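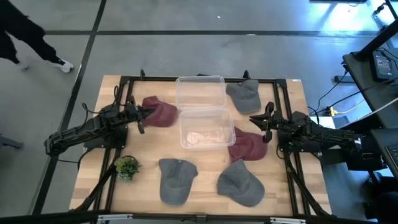 Lellthorpe, July

**Progress report: caps and soft headwear, Clernitz clothing store**

Sorting of the donated caps began this month, after the coats and scarves were finished. The caps are being separated by color before they go into tubs. Maroon and gray are the two colors on the table at present, and clear plastic tubs are in use so that staff can check the contents without lifting a lid.

We have cleared 94 caps from the backlog to date. Tekle Negash keeps the intake sheet and Lemlem Worku checks each cap for torn seams and worn sweatbands. Four were set aside for repair and two were too damaged to keep.

Crumpled caps remain the slow part. Many of the donations were packed flat, and the brims have to be reshaped by hand. Hiu-tung Shih has asked that caps be stored crown up from now on — stacking them inside one another saves space but creases the fabric.

The tubs were bought from Ovetti under the equipment line of the grant. They fit the lower shelves. The upper shelves are too shallow, and Kidus Demissie is getting a price from Deng for deeper ones. We expect to cover this from the money left over for labels.

Still to do before the next report:

- finish the maroon and gray caps
- label the filled tubs by color and size
- send the repair items out
- agree on shelf depth with Deng

No change to the budget is requested at this stage.

Mahlet Gebremichael
Stores coordinator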